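Gokasby Home Forum > Around the House > Clutter and Tidying

Thread: The table that eats everything — how do you deal with odds and ends?

fesley_porch wrote:

Hello all, long time reader and only an occasional poster, so please be kind to me. We have a round table in the room off the kitchen, and it was supposed to be where we have coffee and maybe do a puzzle in the winter. It is where things go to be put down instead. Every March I tell myself I'm going to sort it out properly, and every March I move the pile to a chair, wipe the cloth, and move the pile back again.

This year I want to do better. I'm not talking about mail or keys, I have a basket for those and it works fine (thank you to whoever on here suggested the basket by the door, I think it was Andden). I mean the little stuff that doesn't belong to any group. Kids' blocks, caps, things with straps on them, things from the bathroom that wandered off.

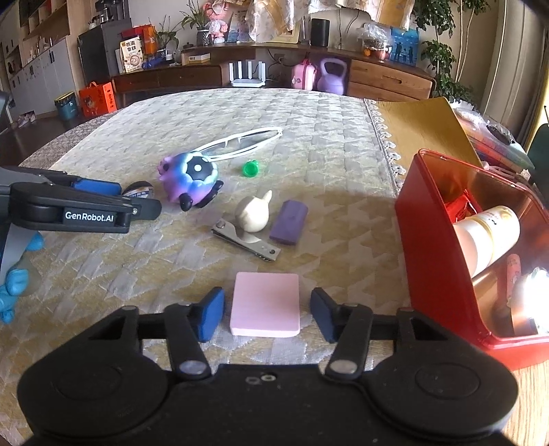 The table, 4:30 in the afternoon

The pink block and the purple one are easy, they go in the block bin once I find the lid. The nail clipper I had been hunting for in two different bathrooms. And I could not tell you what the small green cap goes to! I've tried it on everything in the pantry. My question is really whether people sort this kind of thing by what it is, or by who it belongs to, or by which room it should go back to. I've tried all three and got bored with all three.

kyei_at_home wrote:

By room, every time. Take a tray, put everything for one room on it, walk it over, come back for the next. You don't have to think about categories at all. I do mine while the kettle is on and I've usually cleared it before the water boils.

Is that garlic next to the clippers?

fesley_porch wrote:

It sure looks like it, doesn't it! Back to the kitchen it goes. I like the tray idea, although I have a feeling the tray would just live on the table with things on it.

Mareike Voß wrote:

I'm going to disagree with Kyei a little, and I say this with affection because we've had this argument on here before. By room only works if every thing has a room. A loose cap has no room. A toy has three rooms, depending on the day. In our house we went by person, each of us with a shallow box on the bottom shelf, and whatever is found gets dropped in the box of whoever would miss it. Then it's up to them. My husband's box is a disgrace, but it's his disgrace and it has a shelf to be on.

Also, may I say, that's a lovely tablecloth. I have a weakness for beige and gray with a bit of pattern. It forgives crumbs.

kyei_at_home wrote:

Boxes per person is how you end up with four junk drawers where you used to have one. Sorry, Mareike, but I lived that for years. The toy has one room, and it's the room where the toys are.

Narayanan Kotian wrote:

Both of you have a point, and I'll add a third way that suits lazy people like me. I keep one jar for mystery parts — caps, rings, the odd screw — and it stays in the cupboard under the sink. When the jar is full I tip it out on a newspaper and throw away whatever I still can't place. Last time there were 30 pieces in it and I kept two. I have never once regretted the others.

And please don't throw out the green cap yet, because the week you do, the bottle will turn up. My mother was convinced of this and I have come around to it.

By the way, what is the pink and blue animal with the dark panel? My granddaughter would be over the moon, she loves anything in those colors.

fesley_porch wrote:

I wish I could tell you where it came from, Narayanan, but it predates my attempts at keeping track. The mint bits are my favorite. I'll keep an eye out for another one.

I'm going to try the jar for the mystery parts and the tray for the rest, and Mareike, if that fails I'm coming for your boxes. The clipper is back in the upstairs bathroom as of ten minutes ago.

Mareike Voß wrote:

Tie a ribbon on it. Ours has a red one and it still travels, but at least we can see it coming.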